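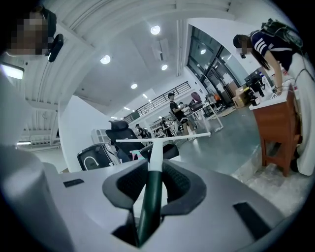
4. Comparing the pads on the hand-held gripper

By Junaid Bhutto, 2025-06-02

This section explains how to try the two pad sets on the Nikdale hand-held gripper and how to write down the results, so that a second person can repeat them. Before you start, finish section 3 (charging and pairing). The same steps are good for the older Bamus body, except where a note says otherwise.

4.1 What you need

The gripper body with one pad set mounted, the second pad set, the 2 mm hex key, the test objects, and a printed result sheet. A T-shaped object is a good first choice. It has a long shaft for the pads to hold, and the crossbar shows you immediately if the object is turning in the grip. With a plain round rod you can miss a rotation completely.

4.2 Mounting the pads

1. Turn off the gripper and wait until the status light is dark.
2. Open the jaws by hand until they stop. Do not push further than this.
3. Loosen the screw at the back of each pad. It is not necessary to remove it.
4. Slide out the old pad and slide in the new one, with the textured face to the inside. The left and the right pad are not the same part. Look for the small letter molded on the back.
5. Tighten both screws until they just stop, then a quarter turn more.
6. Close the jaws with nothing between them. The two faces should meet along the full length. If you see light between them at one end, go back to step 4.

CAUTION: Keep fingers away from the inside of the V when the power is on. The jaws close quickly after start, also when the trigger is not pressed.

Note: On the Bamus body the screws are on the outer side and need the 2.5 mm key. Everything else is equal.

4.3 Setting the closing force

1. Turn on the gripper and open the settings page in the Villavia controller program.
2. Choose the pad set from the list. The program does not detect it by itself.
3. Set the closing force to 19 N. Use this value for both pad sets, or the comparison means nothing.
4. Press "Save to device" and wait for the short beep. If there is no beep, the old value is still active -- this happens often when the battery is low.

4.4 The holding test

1. Hold the gripper level, with the jaws pointing away from you.
2. Ask a second person to place the shaft upright between the pads, with the crossbar at the top. The lower end of the shaft should sit well inside the jaws.
3. Press the trigger slowly and keep it pressed.
4. Check that the crossbar is level. Look at it from the operator side and also in the live camera view, if you use it.
5. Walk 2 meters at normal speed, stop, and look at the crossbar again.
6. Write "held", "turned" or "dropped" on the sheet. Please do not write "almost held". We had many of these in September and they could not be used for anything.
7. Release the object over a table or a soft mat.

Repeat until you have 88 grips for each pad set. You can divide them over several sessions, but do not change the operator in the middle of a set.

Note: If the pads are dusty, the result will be worse with every grip and you will think it is the force. Wipe the faces with a dry cloth between sessions. Do not use alcohol on the mesh.

4.5 Lighting and place

Any indoor room is fine if the floor is flat and you have space to walk. Large windows and bright ceiling lights can disturb the camera when the gripper points to them. In this case turn your body a little, and do not change the exposure during a set.

4.6 Reading the results

The program exports one line for each grip. Check that the number of lines is the same as on your sheet. In our last comparison the file had 174 lines, and the two missing grips were both made before "Save to device" was finished. We repeated them.

Count a "turned" as a failure when you compare pads for assembly work. For simple carrying it can count as a success, but then say so in the header of the sheet. Estíbaliz Toledo keeps the sheet template, and corrections to it should go to her.

Related sections
Charging and pairing the hand-held gripper
Replacing the trigger spring
Camera view: exposure and focus
Using the Llewellyn wrist adapter

Contact: Nikdale gripper documentation, Junaid Bhutto | Back to top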